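4.2 Choice of gripper in the kitchen tasks 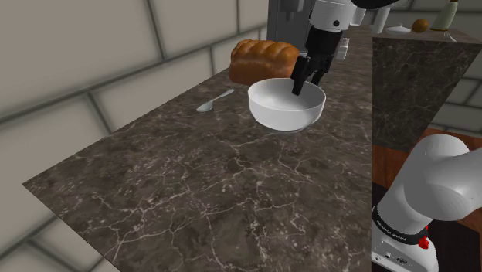 Does the choice of gripper matter if the arm and the controller stay the same?
It matters a good deal for thin-walled and flat objects, and very little for fruit, bread and other compact shapes.

We compared two grippers in simulation, both mounted on the same white arm and driven by the same controller. The first, Flalline, is a parallel-jaw design with flat pads. The second, Mivska, has jointed fingers that fold inward as they close. Both were modeled from measured parts, and joint friction was tuned by hand against a bench unit until the closing times matched.

Figure 7. A rendered view of the simulated kitchen, with the gripper over the white bowl and one fingertip reaching inside it. The loaf and the spoon are beside the bowl on the marble counter.

The tasks were taken from the Zuvdale kitchen set, which has 29 pick-and-place problems in its full form. We kept those that can be done with one arm and dropped any that need a drawer or a door. Object positions were drawn at random at the start of each episode, within limits that kept every target in reach. An episode was counted as a success if the object was lifted clear of the counter and then set down in the goal area without tipping over.

Bowls were the hardest group for Flalline. The flat pads need the rim to be nearly square to the closing direction, and a small error in wrist angle makes the bowl turn under the pads and slide away. Mivska was more forgiving here, since one finger can go down inside the bowl while the other closes on the outer wall. Its failures came mostly from the approach. When the inner finger came down too close to the wall it landed on the rim, and the controller kept pushing until the contact limit stopped the episode.

Flatware gave the opposite result. Flalline could pinch a spoon handle at almost any point along its length. Mivska often closed above the handle - its tips travel in a slight arc - and lifted away with nothing. Lowering the grasp height by 3 mm fixed most of these cases but caused more contact with the counter. We report results with the original height so that both grippers use the same settings.

We also tried a second controller, Ankrah, which limits force at the wrist instead of position error. It reduced the rim failures with Mivska and had little effect on Flalline. Episodes took longer under Ankrah, around 7 seconds on average for the bowl tasks, and most of that time went into the last part of the approach.

Friction between the finger pads and glazed surfaces is the weakest point of the model. A single value was used for all bowls and dishes. Zlata Sydorenko repeated the bowl tasks with a lower value and found that both grippers got worse, but their order did not change. The same check has not been done for the spoon and fork tasks.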